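Last updated: 27/06/2019

Quick one, no time. Moving out of the flat in Stokdale in 2 weeks and I have packed exactly nothing. Well, books. 35 boxes of books and no forks.

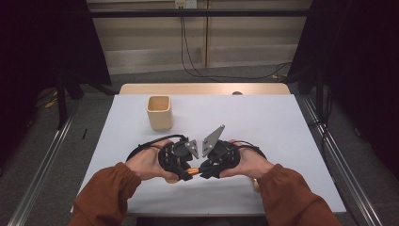
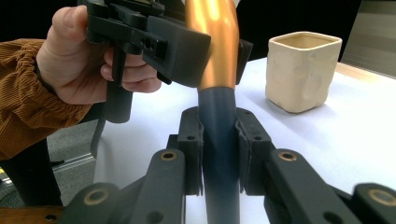

Anyway. The van. Stikent wanted 100 just for the stairs, so no. Yuto Ishida is lending me his, bless him, if I can get it back to Irness the same night. 40 miles each way, in the dark, me driving. Fine. Totaly fine.

Still need: tape, more tape, somebody to take the couch. Free, you collect. It sags on the left, been like that since November.

New place has a real kitchen window and a landlord who answers the phone. Can't wait. Also cant find the keys to the mailbox, so if you've written to me, sorry. Back when the internet's hooked up.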